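# Chapter 3: Marks That Mean Something

Writing is one of the oddest things people have ever come up with. You make a few scratches on a flat surface, walk away, and a stranger can hear you 2000 years later! In this chapter we look at how that trick began, and at how often it has been done afresh.

The earliest marks we can follow with any confidence are records of goods. By 3000 BCE, scribes in Mesopotamia were pressing reeds into wet clay to note down barley, sheep and beer. It sounds dull, but look closely and you find real cleverness – a picture of a head comes to stand for a person, then for a word, then for nothing but a sound.

We will come back to that last step again and again (it is the heart of Section 3.2), so keep a pencil handy and try the signs yourself as you read. Copying a sign slowly teaches you more about it than staring at it ever will.

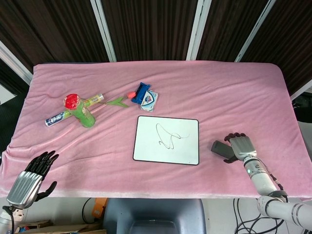
Speed changes handwriting too. A clerk in a hurry joins strokes, drops corners and leaves out whatever the reader can guess, and after a few generations the quick form may become the proper one. Many of our small letters grew out of capitals in this way.

**Before you read on:** write your name 12 times, each time faster than the last. Which letters change first?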